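Cup demos - how fussy should I be about bad grabs?

gripwright
Second go at this, the first thread got buried under the firmware argument. I'm collecting examples by hand for a policy that's meant to take a paper cup off the stack and put it on the desk. I've got 33 clean ones so far and I'm wondering whether I should be keeping the messy ones too. By messy I mean the fingers close, the cup squashes a bit, I open up and try again. My gut says bin them. My mate at Kapoor says keep the lot.

tealeaf_ohm
Keep them! I binned all mine on the Akora job and ended up with an arm that was lovely until the first fumble, and then it just sat there. It had never seen anyone recover from anything.

pivotpin
Disagree, sorry. With that few clean ones, every messy one is a big slice of the diet. Get the count up first, then add the fumbles, and tag them so you can take them out again. We did it the other way round with Virken and spent 8 evenings picking through clips - never again.

gripwright
Tagging I can do. Might help if you see what I'm working with, one with the jaws round something and one with them open over the desk.

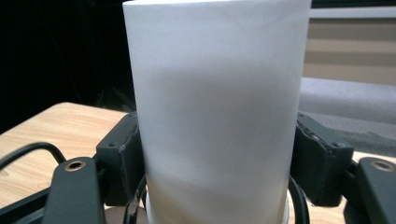
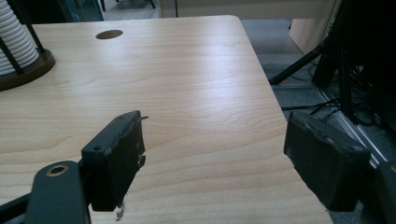 First one closed, second one open. Same desk in both.

halfduplex
Your pads look properly chewed. Have you got any spares? If you swap them halfway through, the fingers will look different in the later clips, and I'd want a few of each in there before training on it.

gripwright
They've had a hard life, yeah. There's a spare pair in the drawer. I was going to leave it till the end but maybe I should do a batch on fresh ones now.

pivotpin
Do it now. And look at the shine on the desk in the second one, that whitish patch on the right half. If every demo has it in the same spot you'll be in trouble the first time somebody shuts a blind. Move a lamp, do some at night, anything.

tealeaf_ohm
Hmm, I wouldn't chase the lighting yet. In the first one the white thing fills most of the middle of the view, so there's not much desk left to look at once you're holding something. I'd spend the time on start positions - come in from the left, from high up, from a silly angle.

pivotpin
The approach is where mine always went wrong though, and on the approach you can see loads of desk. Look at the second picture again.

tealeaf_ohm
Fair, but it's still start positions first for me. We'll have to differ.

halfduplex
Both, surely? Change the lamp whenever you change the start. Grirach has a sheet for that somewhere in the downloads section, with a tick column for light and one for start pose. Saved me a lot of muddle.

gripwright
Found the sheet, ta. Plan for tonight is new pads, lamp on the other side, 5 starts, and fumbles kept but tagged. Will post again once I've trained on it with and without them.

pivotpin
Keep 2 copies of the raw clips before you start tagging. Ask me how I know.

Contact us | Copyright Grirach Forums | Back to top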